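Subject: Re: Packing the Povholm cartons

On 28 Apr 1999, Hervé Fleury wrote:

> The Povholm order came in short again on our end, or at least it
> looked short. I opened carton 23 and the dark barrels were all
> loose in the bottom with the small parts mixed in. It took me most
> of an afternoon to sort them. Could we agree on how the bags go in
> before the next lot leaves Limsakul? Also, does anyone still have
> the old packing sheet? Mine is from December and I think it has
> been changed.

Hervé,

Sorry about carton 23. That one was packed from the old sheet, which says to pour the long pieces in last and fold the flaps. It works if the carton stays upright the whole way, and between here and Flovwood it never does.

Here is what I would like us to use from now on.

1. Long pieces go in their own clear bag, standing up, all the same way round. Fill it until they hold each other up. If they lean, the bag is too big.
2. Small parts go in a second clear bag, laid flat. Press the air out first.
3. The flat bag goes in the carton first and the long pieces after it.
4. Write the carton number on the flap before you start. I have had to reopen sealed ones to find out what they were.

Lift the tall bag with a hand on each side. If you pick it up by the mouth the plastic stretches and you end up with everything on the table.

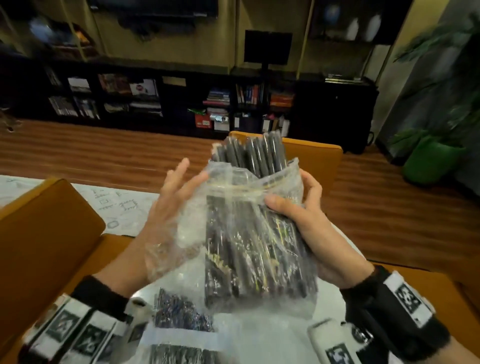
On tape - I would leave the inner bags untaped and only tape the carton. Trukach tapes everything and their receiving people cut through the bags with the knife half the time. A twist at the neck is enough if the bag is full, but if the ends stick out of the top, don't force it shut. Let them stick out and close the carton over them.

The count for the whole order is 1791 long pieces, and 804 of those are still here on the shelf. I have not checked them against your list yet. If you send me what you got in the first six cartons I can work out whether we really are short or whether the rest is just sitting here.

I don't have the newer packing sheet either. The one on the wall here has no date on it - if somebody has a clean copy, please post it to the list and I'll retype it with the changes.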